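A winter festival in Hornlow, and what I would do differently

Thu 1 February

I came back from Hornlow on Sunday evening with wet boots and a bag full of leaflets, and I promised myself to write this before I forget the small things. It was my first visit to the lantern festival there. I knew it only from a calendar page on the internet, where it had one line of text and a wrong map.
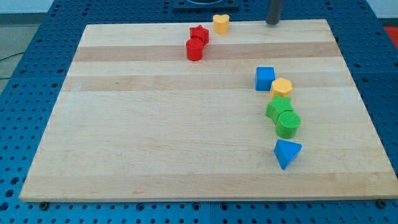
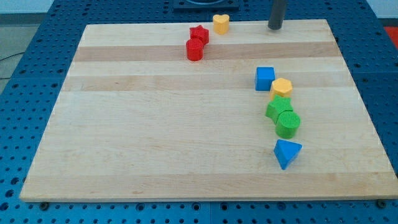 Small blocks in different shapes, on a wooden board.

First, the question which I had myself and could not answer from any website: what is this festival? Hornlow is a town of 3000 people, on a lake, and in the darkest part of the year it was the custom to put a light on the ice for the fishermen. The fishermen are mostly gone, but the lights stayed. Now it lasts for three evenings. There is a walk along the shore, there is music in the old boat hall, and on the last evening everybody carries a lantern to the water.

How to get there. I live in Hustholm, and from Hustholm there is one good way and one bad way. The good way is bus 142, which stops behind the train station and not in front of it. I waited in front for a long time. The bus goes through Sepp, where you can get off and buy food at a normal price. I did not do this, and I paid for it later with a very expensive soup. The bad way is by car. The road is fine, but the town closes the shore street at noon, and all the cars go to one field. When the field is soft, they are pulled out by tractor. I saw it and I was happy with my bus ticket.

Where to sleep. I booked my room in November, and already then there were only two places left. Mine was a guest house above a bakery called Sirketti. The room was small and the window did not close completely, but in the morning the smell of bread came up the stairs, and I have forgiven the window. Breakfast was rye bread, butter, boiled eggs and a kind of sour berry jam that I could not find in the shop afterwards. If somebody knows what this berry is called in English, please write it to me in the comments. My dictionary gives me three different words and I think that all of them are wrong.

The first evening is the quiet one. I would say it is for the people who live there. The shops on the shore street put lamps in their windows, the school choir sings on the steps of the church, and at eight o'clock it is finished. I almost decided to arrive one day later and skip it, and I am glad that I did not. The choir sang one song in the old dialect, very slow, and some older people sang along from the street.

The second evening is the loud one. The boat hall has a wooden floor and a low roof, and when the fiddles start you feel it in your feet. I am not a dancer. I stood beside the wall with my coat on my arm, and a lady whom I did not know took the coat away from me, put it on a chair and pulled me into the circle. The steps are not difficult: two to the left, one back, then a turn, which I always made in the wrong direction. People were kind about it. You pay at the door and only in cash. The nearest cash machine is in Sepp, so please think of this before you come.

The third evening is the one from the postcards. You can buy a paper lantern at the harbor or bring your own. I bought mine, and it burned a hole in its side after five minutes - I held it against the wind, which is exactly what the man at the stall told me not to do. The walk starts at the church and goes down to the lake without any speech or signal. Suddenly the people in front of you are moving, and then you are moving also. At the water the lanterns are hung on long ropes between poles. In earlier times they were put on the ice, but in the last winters the ice was too thin.

I stayed until my fingers were too cold to hold the phone. Then I had the expensive soup, which was pea soup, and a very good one.

Some practical notes, for those who are planning for next year:

Take boots with a real sole. The path at the shore is not sanded after the second bench.

Bring cash, as I said.

The printed program is only in the local language, but the times are easy to understand and the girl in the tourist office translated the rest for me with a pencil.

The last bus on the third evening leaves early, before the lanterns are taken down. If you want to see the end, you need a bed in Hornlow.

Dogs are allowed on the walk but not in the boat hall.

I have not decided if I will go again next winter. There is another festival, on the other side of Hustholm, with ice swimming and smoked fish, and my sister wants to go there. She wants to swim. I am more interested in the fish.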